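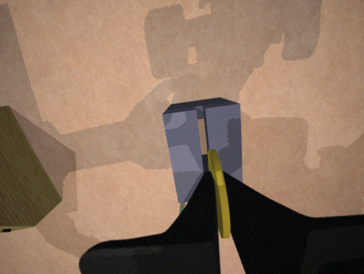 What does a moisture content of 12 percent mean for a piece of lumber? The water in the piece weighs 12 percent of what the wood weighs after oven drying.

Unit 2: Moisture in Wood

Moisture content (MC) is calculated on oven-dry weight:

MC = (wet weight - dry weight) / dry weight x 100

Values above 100 percent are possible in green wood, where the water can weigh more than the wood itself.

Worked case. A sample from the Girkstead yard weighs 1,062 g wet and 838 g oven-dry. Water lost is 224 g. MC = 224 / 838 x 100 = 26.7 percent.

Free water sits in the cell cavities. Bound water is held in the cell walls. Drying removes most of the free water first, with little change in size. Below the fiber saturation point, usually taken as 28 to 30 percent, bound water leaves and the wood shrinks.

Shrinkage is greatest along the growth rings, less across them, and very small along the grain.

Read the Mulcahy handout on kiln schedules before the lab.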